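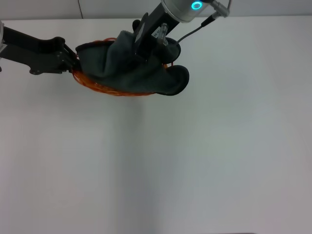
Laundry Day at the Robot Lab

Last updated: October

I have a soft spot for any machine that will take on a towel. Cars, chess, warehouse shelves, fine. But give a robot a dark gray cloth and an orange woven basket and I'll pull up a chair and stay all afternoon, and that's pretty much what I did at Clasau, a small company that has spent the past year trying to get two arms to do the kind of chores most of us do while thinking about dinner.

The chore list at Clasau has 15 jobs on it. Some are from the kitchen, a few are from the packing bench, and six involve cloth. The cloth ones are the hard ones. "A mug has one shape," says Tamunoemi Osagie, the engineer who runs the tests. "A towel has a new shape every time you look at it." She keeps a log of every attempt with fabric, and on the morning I visited it stood at 3,067.

Baskets make it harder still (and more fun to watch). A woven basket gives a little when you squeeze it. Hold it by the rim with one hand and it wants to tip, so the second arm has to come in and steady the load, and now you have two machines pulling on the same soft thing, each with its own idea of where it is. Push too hard and the weave bends. Too gently and the towel slides out over the side. People sort this out with their fingertips at the age of four!

So how good are they? Better than I expected. Nearly 80 percent of the basket runs now end with the cloth still inside, according to Osagie, and that counts moving the basket across the table and setting it down. Folding is further behind. The team's software, which they call Nekondale, can manage a hand towel laid flat, but a fitted sheet is still a dream.

Speed is the other thing. Lawal Eze, who came to Clasau from a hotel laundry, timed himself against the arms for my benefit. He had his towel in the basket and the basket on the shelf before they had closed on the rim. He was very nice about it. He also pointed out that a hotel wouldn't care much about slow if slow could run all night, and that what worries him is the one towel in five that ends up on the floor, where somebody has to go and get it.

Dörte Frerichs, who writes the control code, is working on exactly that. Her current project is getting the arms to notice a slip early and tighten up before the cloth goes. She showed me the force readings on her laptop, two wobbly lines that should rise together and often don't. When they do, she cheers, and I caught myself cheering too.

Bath towels are next on her list.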